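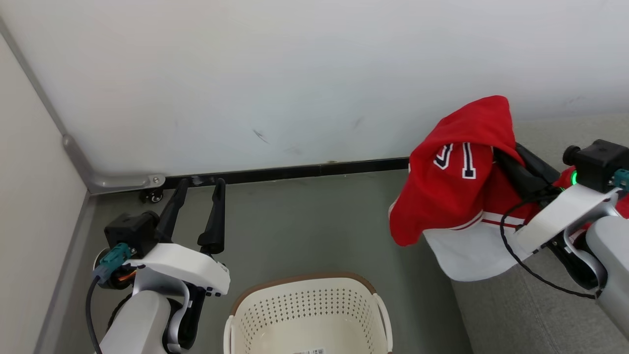
Laundry basket, cream-white with brown rim, empty

Citton Laundry Basket
Manufacturer: Bullstead
Category: Household storage / Laundry

The Citton is an open-top plastic basket for carrying and short-term storage of household laundry. It is sold as a single molded piece, without a lid, liner or wheels. The body is cream-white and the rim is brown. Each end has a cutout handle below the rim. The sides are perforated with rows of small round holes, which let air reach the load from all directions and keep the weight of the empty basket down.

General data

Type: open basket, rigid
Material: plastic
Body color: cream-white
Rim color: brown
Handles: 2, cutout, one at each end
Side walls: perforated, round holes
Lid: none
Assembly: none required
Labeling: adhesive barcode label, front lower edge
Carton quantity: 50

Body and rim

The rim carries most of the load when the basket is lifted. Its width spreads the pressure on the forearm if the basket is carried against the hip. The top edge is closed and smooth, with no exposed seam that could pull threads from knitwear. Rim color may vary slightly between production runs. Customers who need several baskets with matching rims should place them on one order and note this in the comments field.

The barcode label is attached with a removable adhesive. Peel it slowly from one corner. If residue remains, wipe it with a cloth and dish soap. Acetone and paint thinner dull the surface and must not be used.

Handles

Bullstead tested the handle area at its Harach plant by repeated lifting under load. The test ran for 2000 cycles, after which the cutouts were checked for whitening and cracks. Lift with both hands, one at each end. Lifting by one handle with a full load twists the body and can deform the rim over time. Such deformation is excluded from the warranty.

Placement 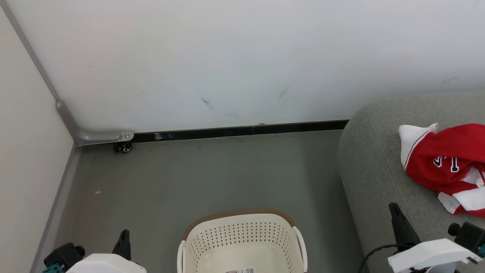

A laundry basket needs a clear section of floor near the place where clothes are taken off, and access from at least one long side. Flat, hard flooring is preferred. On thick carpet the base may rock when the basket is filled unevenly. In a sitting room the usual position is next to the seating, where single items tend to collect: a red-and-white garment left crumpled on a gray upholstered seat is within arm's reach of a basket on the floor beside it. Leave a small gap to the wall. A rigid rim pushed repeatedly against a painted surface will mark it, and dark scuffs on a matte white wall are difficult to remove without leaving a shiny patch. Where the wall has a baseboard strip, the strip protects only the lowest part and does not prevent contact at rim height.

Do not place the basket on or against a radiator, stove or dryer exhaust. Keep it out of door swings and off stairs.

Use with damp laundry

The perforated walls allow damp items to be held briefly between the washer and the line. Water may drain through the holes onto the floor. Use a tray on wood or unsealed surfaces. Damp laundry should not remain in the basket overnight. Strongly colored textiles should be kept apart from whites, and new garments with printed lettering or numbers should be turned inside out before they go in.

Cleaning

Wash by hand with lukewarm water and a mild detergent. Lint collects in the holes and can be removed with a soft brush from the inside outward. Dry upside down. The basket is not suitable for dishwashers. Abrasive pads leave visible scratches on the cream-white surface, more so than on darker plastics.

Related items

Saarinen drip tray, gray. Fits under the Citton and catches runoff from damp loads.
Saarinen cotton liner, natural. Drawstring top, machine washable. Covers the side holes when fitted.

Ordering

The Citton is shipped fully formed and cannot be flattened. Retail orders are packed singly in a plain carton. Trade orders are accepted in full cartons only. Orders of over 400 pieces are delivered on pallets and require a loading dock or a tail lift, which must be requested when the order is placed. Mixed pallets with Saarinen accessories are possible.

Trade contact: Venla Ahonen, Bullstead sales office
Page last revised: June 6, 2020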